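Quiet Underfoot: What Floor Coverings Do to the Sound of a Room

By Ajith Joseph

Most complaints about a noisy room begin at the ceiling. Tenants ask for acoustic tiles, the landlord prices them, and the floor is left as it was. In a converted warehouse such as the Humthorpe building, with its concrete slab and bare block walls, that order of work is expensive and often wrong.

Two separate problems get mixed up. The first is airborne sound, which includes speech, fans and music. It bounces between hard surfaces and decays slowly. The second is impact sound, produced when a heel, a chair leg or a dropped tool strikes the slab. Impact energy travels through the structure and comes out in the room below. A thick curtain has little effect on it. A soft layer at the point of contact has a large one.

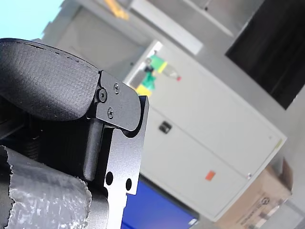 Fine-textured padding beside a black metal bracket.

Nithin Nair, who surveyed Humthorpe in June, measured both. His upper-floor study area was 2,254 square feet, of which two bays were left uncovered for comparison. He used a standard tapping machine and took readings in the rooms underneath, then repeated the work with each covering in place.

Carpet tile gave the best all-round result, with useful absorption at high frequencies and a clear drop in footfall noise. Its weak point is cleaning. Sheet rubber from Tumex performed well on impact and poorly on speech, as expected of a dense material with a closed surface. Cork from Nundska fell between the two.

Foam was the surprise on cost. Closed-cell foam absorbs little airborne sound, but it is compliant, and compliance is what matters when a hard object lands on it. The material was priced at $2,703 for the study area, against $2,755 for the cork before adhesive. Foam needs no adhesive. It also dents under static loads, so heavy shelving should stand on the slab with the covering cut around it. 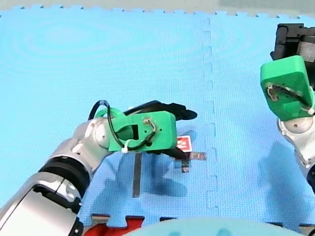

Joints, Edges and Gaps

Laboratory figures assume a continuous layer. Floors in use have seams, thresholds and pipe penetrations, and each rigid contact is a path for vibration. Nair found that a baseboard pressed hard against the covering canceled part of the gain. He recommends a narrow perimeter gap filled with flexible sealant.

The Iyengar method, used in his report, scores each edge detail separately from the field of the floor. It takes longer to complete, but it shows where a repair should start.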